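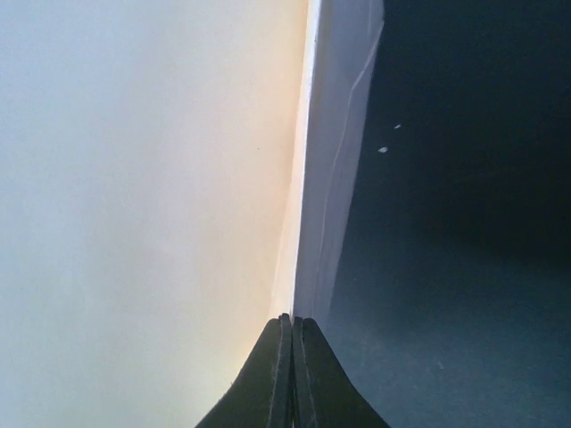

Hello all, a quick one from Millcombe while the kettle's on. The oral history work is ticking along nicely! We've now got 324 recordings typed up out of 612, and the Ritchie families have been brilliant (one lady talked for three hours about the herring trade, bless her).

Less good: Horitz put their scanning price up, so I've moved £703 across from travel. Hope that's OK with you?

**Next up:** the Cluver tapes, then the school visits in September.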